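July 30, 2021
Gazetteer work, Noltau district, sheets 3 and 4

Today I continued with the village entries. Noltau itself is finished, except the line for the population. The old register gives 400 inhabitants and the newer one gives 300, but the newer one does not include the farms at the east side of the stream. I wrote both numbers in the entry and put the year behind each. Please do not make an average from them, we had this problem already with Veltness.

Dretmont was more difficult. On the older map the name stands beside the church, on the new map it stands almost one kilometer to the south, where the houses at the road are. I think the village did not move, only the label. For the coordinates I took the church, as in all the other entries. If somebody prefers the crossroads, then we must change it for the whole district and write it in the guide.
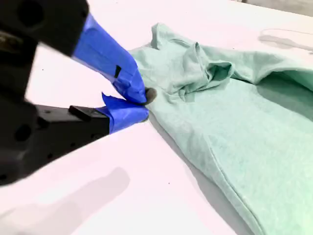

The nearby localities for Dretmont are now Noltau to the northwest and Veltness to the east. Before, the entry said "northeast" for Veltness. I measured it two times with the ruler on sheet 4 and it is east, with only a very small turn to the north.

Still open is Kuhlmann. It is in the tax list as a hamlet with 23 persons, but on the map I find only a mill with this name. Maybe the hamlet was counted together with Dretmont later. I left the entry as a draft and marked the name in the index with a question sign. The October list should show if it has its own line.

Spelling: I keep Veltness with double s. The single s is only on the railway plan, and this plan has also other mistakes in the names.

The index file has a limit of 1,000 characters for each entry. Noltau is too long now by two sentences, so the part about the market should go to the district page. I did not cut it yet.

For Monday: compare the heights on sheet 3 with the new survey, and ask the archive for the missing corner of sheet 4.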